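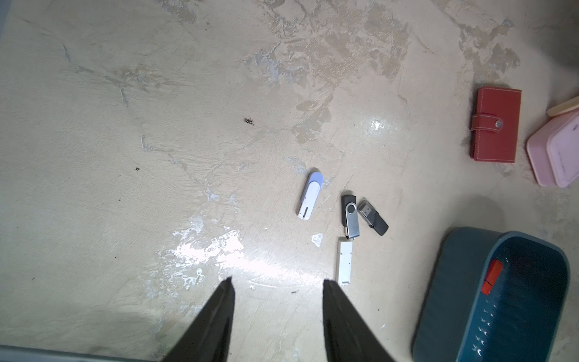 Small sample of the USB drive situation over here.

A thread about "lifetime" cloud storage, and why I'm not buying it again. I've been putting this off since February and my renewal email (yes, for a lifetime plan) came in at 6 this morning, so let's go.

1/ Background. A few years back Brallmont was selling lifetime storage for one payment. Pay once, keep your stuff there forever. I paid. I'm usually the person who reads the small print and I read it that time too, and I still paid, so take my judgment with a grain of salt.

2/ The word "lifetime" was defined on page 3 of the terms. It meant the lifetime of the product. Who decides when the product is over? Brallmont does. I remember seeing that line and thinking well, they wouldn't.

3/ They did. The old product got "retired" and everybody was "invited" to the new one. Same app, same logo, same login. New monthly price. I would love to see what part of it retired.

4/ To be fair to them, I got 10 months' notice and the first year is cheaper. Being fair to them is using up a lot of my energy though.

5/ So I tried to get my files out. 700 gigs, mostly family photos and scans, plus a pile of work stuff I should have tossed years ago. The export tool makes zip files and emails you a link to each one. The links expire. I don't need to tell you what happened while I was asleep.

6/ Support told me to try a different browser. I tried a different browser. Support then told me to clear my cache. I've been using computers for a long time and I can't remember the last time clearing the cache fixed a thing.

7/ Then there's the dates. Every photo that came out of the export had the day of the export as its date. The real dates were in a separate little text file, one per photo. Who is that for? Has a single customer ever asked to have the date taken off a picture and handed back separately?

8/ People keep telling me to move to Cidby. I looked at Cidby. Nice website, lots of soft green, a page all about trust. What I couldn't find was the price after the first year. I asked the chat window and it sent me to the page about trust.

9/ Somebody will also say Lindetti, so I looked at that too. They say they never look at your files. They also say they'll sort your photos by what's in them. Maybe there's a clever way to do both. I'd like to read how, in plain words, before I upload my kid's whole childhood.

10/ And the big review sites are no help. I read a bunch of "best cloud storage" lists and they all had the same top pick with the same discount button under it. One praised the "generous free plan" of a company that dropped its free plan. Did anyone open the app?

11/ What I've ended up with for now is dull. Two hard drives, one at home and one at my sister's. I swap them when I visit. The Baumgartner one was on sale and it's loud, kind of a ticking hum, and I don't love that, but it copied everything on the first try.

12/ No, I don't trust the drives either. Drives die. I've had one quit on me in the middle of doing taxes. But when a drive dies it doesn't send me a cheerful email about my exciting new plan.

13/ And yes, thumb drives are a bad place to keep the only copy of anything, please don't write in. I use them for moving stuff to the print shop and then lose track of what's on which.

14/ If you're on one of these lifetime deals right now, look up how they define the word. Then try exporting one folder, a small one, and check the dates on what comes out. Do it while you don't need to.

15/ A few replies say Brallmont fixed the date thing in the last update. I'll run one folder through it again tonight and post what I get. My hopes are low.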